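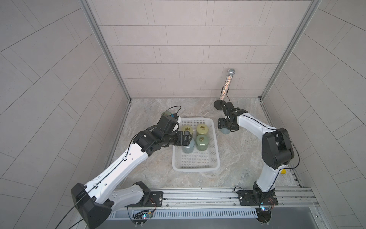

November, late afternoon

Jar storage again. Yogesh wants the dry samples kept in the colored jars with the knobbed lids, standing upright in the white mesh basket, and he wants that written down as the standard way. I'm not convinced.

What I'll grant: two by two fills the basket sensibly and the lids stay easy to reach. The mesh lets you spot a spill before it cakes on. Fine.

What I don't buy is the color system. Light blue is easy. Sage green and olive yellow are easy if they're side by side in good light, and much less so on a shelf at the end of the day. Then there's the jar with the bluish body and the pale green top. Is that a blue or a green? Nandi says go by the body, Yogesh says go by the lid. If two people in one room can't agree, it isn't a system yet. I'd put a plain paper label on every jar and let the colors be decoration.

Also the fifth jar. We keep saying "a basket of jars" as if that settled it, and the fifth one ends up on the floor beside the basket. Either we own a second basket or the sheet says four.

The Pronthorpe catalog claims their lids survive 2000 openings. Opened by whom, and with what inside? Fine powder in the rim would change that number quickly, I think. Nandi has 2 spare lids and will try one with the Tatex powder – no promises on when.

Knobs: nice to pinch, bad for stacking. Yogesh's sketch has a second layer on top of the first. I asked what it would rest on and didn't get an answer.

To do: labels, second basket, ask Ranmont whether they sell a flat lid in the same size. Leave the standard sheet unsigned for now.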